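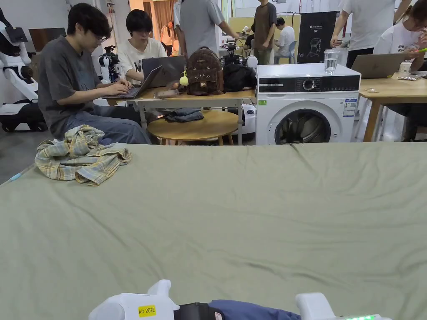 How does a leg spinner make the ball turn?

In cricket, some bowlers run very fast and throw their whole body into the ball. Other bowlers take only a few slow steps. They are called spin bowlers, and their ball can change direction after it touches the ground. Today we will learn how this is possible.

First, look at the ball

A cricket ball is hard and covered with leather. Around the middle goes a line of stitches, which we call the seam. The seam stands up a little from the leather, so you can feel it with your finger. When the seam touches the ground, it can grip the ground, like the bottom of a good shoe.

What the hand does

A leg spinner holds the ball with the first two fingers on top and the third finger bent at the side. When the ball leaves the hand, the wrist turns and the third finger pushes. Now the ball flies forward and also turns around itself very quickly.

When the ball lands, the seam grips the ground and the ball jumps to one side. If the bowler and the batter are both right-handed, it goes away from the batter's legs. The batter was ready to hit it in one place, and now it is in a different place!

The tricky one

There is also a ball called the googly. The bowler's arm looks the same, but the wrist is turned more, and the ball goes to the other side. Good batters watch the hand very carefully to see the difference.

Why does it turn more on some days?

The strip of ground in the middle of the field is called the pitch. A dry pitch with small cracks helps spin bowlers very much. A green pitch with fresh grass is more smooth, and the ball slides on it.

In the town of Telbridge there is a junior team called the Nindel Juniors. Last June they played against Kaewkla at the Skultik ground, where the pitch was very dry. Nindel made 113 runs. Kaewkla had a slow and careful start, and then the leg spinner came to bowl. The ball turned a lot, and Kaewkla lost by 16 runs. More than 300 people were watching, and they made a lot of noise.

Try it at home

Take a tennis ball and stand on grass. Hold it with two fingers on top, and turn it from one hand to the other. Then throw it softly to a friend and let it touch the ground one time. Does it go left or right? Turn your wrist the other way and try again.

Words to remember

Seam: the line of stitches on the ball.
Pitch: the strip where the ball is bowled.
Googly: a ball that turns to the side the batter does not expect.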